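Category: Science for Young Readers > How Machines Work > Safety

Rules for Working Near Robots

Many robots work behind a fence. In a car factory, for example, a large robot may lift heavy doors all day, and people stay outside the fence while it moves. Other robots are made to work at a table, close to people. These robots need rules too, and so do the people who use them.

A standard is a set of rules that many people have agreed to follow. Experts meet, read reports, argue over words, and write down what a safe machine must do. Some standards are used in one country. Others are used all over the world.

At the Clunside Learning Center, visitors of all ages follow four rules at the robot tables.

Rule 1. Know where the stop button is. Every robot table has a large red button. Anyone may press it at any time. A person who presses it will never be in trouble, even if nothing was wrong.

Rule 2. Stay outside the line. A yellow line on the floor shows how far the robot can reach. Hands, hair, sleeves, and backpacks stay behind the line while the power is on.

Rule 3. Start with soft things. A new task is first tried with objects that cannot break or cut. Glass, scissors, and full cups are not used for practice. If a robot squeezes a sponge too hard, the sponge is squashed and the lesson goes on.

Rule 4. Write it down. When a robot drops something, bumps something, or stops by itself, the operator makes a note in the table log. The log for last year has 227 notes in it. Most of them are about dropped objects.

Carmela Moya, who trains the operators, asks each one to read 17 pages of safety instructions before touching the controls. "Reading comes first," she tells them. "The robot will wait."

Rules also cover how hard a robot may push. A robot that shares a space with people must move slowly and press gently. Some grippers have pads on their fingers that can feel touch, a little like the skin on your own fingertips. 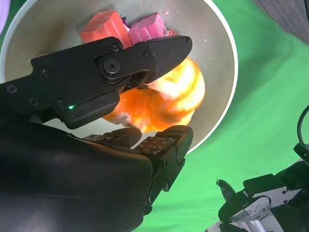

A robot's gripper over a bowl of soft objects. The lower finger has a touch pad with a grid of tiny holes.

Words to Know

Gripper: the part of a robot that holds things.
Operator: a person trained to run a machine.
Standard: a set of agreed rules.

Talk About It

What rules do you follow in your kitchen or on your playground? Choose one and explain to a partner who it protects.

Contact the Education Office | © 2019 Clunside Learning Center | Back to top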